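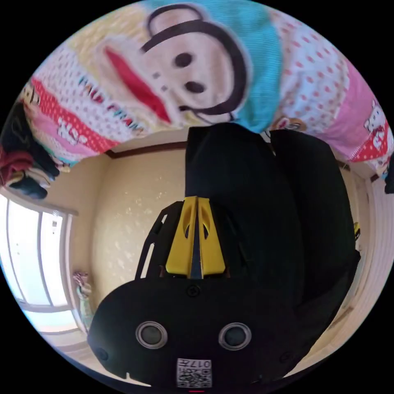

Photos: G. Sveinbjörnsson / Broslow Household Help

Dark laundry on pale printed bedding: how do I prevent dye transfer?

Posted by Gunhild Sveinbjörnsson, January 2020
Category: Laundry and Textiles > Color problems

I sort and fold my daughter's clean clothes on her bed. The bedding is a Paul Frank print with the cartoon monkey face, a lot of pink, and some white areas with small red dots. Most of what she wears is navy or black, plus a few dark red items, and it usually sits on the bed for an hour or two before it gets put away.

After almost six months there is a gray cast on one of the white areas. It is a soft-edged patch a little larger than my hand, in the place where I stack the folded clothes. It did not come out in a normal wash at 85 F.

Things I would like to know:

1. Can dry clothes transfer dye to cotton, or do they have to be damp?
2. Is it safe to treat the white area without taking the red out of the dots next to it?
3. Do I need to stop using the bed for folding?

The care label says machine wash cold, non-chlorine bleach only, tumble dry low. Fiber content is 100% cotton on the face. The filling is polyester.

penirby wrote:

Yes, dry transfer happens. The term is crocking. Loose dye sits on the surface of the fiber and rubs off onto whatever it touches. Black and navy cotton are the usual offenders, along with dark red and raw denim. Moisture makes it much worse. Clothes straight from the dryer often still have damp seams and waistbands, and a stack keeps that moisture in.

You can test each garment before you change anything else:

– Take a piece of white cotton, an old handkerchief will do.
– Rub it on the dark garment 20 times with firm pressure.
– Repeat with the cloth slightly damp, on a different spot.
– Check both marks in daylight.

If the dry mark is visible, keep that garment off the bedding. If only the damp mark is visible, the garment can go on the bed once it is fully dry. Socks are worth testing too. They get skipped when people do this, and black ones can shed both dye and lint onto a pale pink ground.

On lint: some gray patches are just that. Go over the patch with a lint roller before you reach for any chemicals.
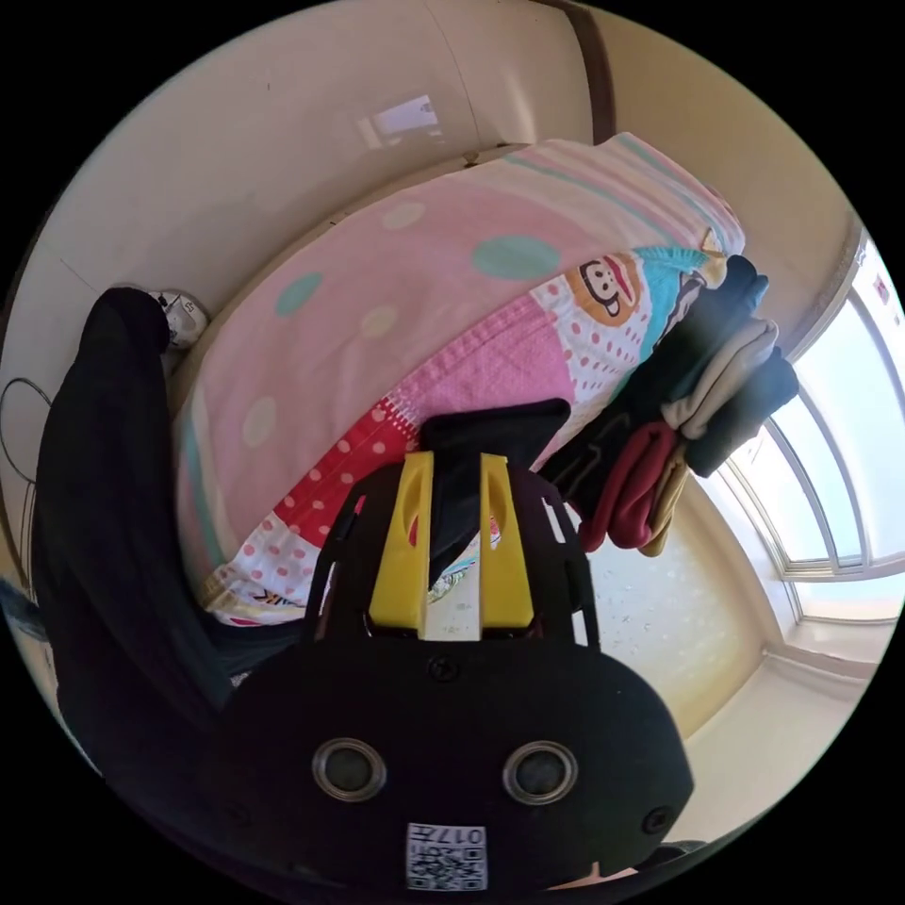
Treating the patch (reply from Kirkegaard)

Agree with the above on testing. For the stain itself:

Use an oxygen bleach powder, color-safe, no chlorine. First put a few drops of the mixed solution on a red area near a seam. Leave it for 28 minutes, blot with white cloth, and look for pink. If the cloth stays clean, soak the whole piece in cool water at the dose on the package. Six hours is fine for cotton. Check it partway through and take it out if the red starts to bleed.

Rinse twice. Do not put it in the dryer until you have looked at it in daylight, as heat can set what is left.

Bedding with bright red right next to white can stain itself in the soak, so lay it flat in the tub and don't leave it bunched up.

As for question 3, a flat white sheet over the bed while you fold solves it. Wash the sheet with the darks.

drultden7 wrote:

vinegar in the rinse, sets the dye. always worked for me

Kirkegaard replied to drultden7:

Vinegar does not fix the dyes used on modern cotton. It will not hurt the fabric, but please don't mix it into the same water as the oxygen bleach.

Gunhild Sveinbjörnsson replied:

Lint roller took off a little of it, most of the patch is still there. Two pairs of black socks and a navy sweatshirt failed the dry rub. The red panel passed the drop test, so I will do the soak with the bedding flat in the tub. Using a sheet for folding in the meantime.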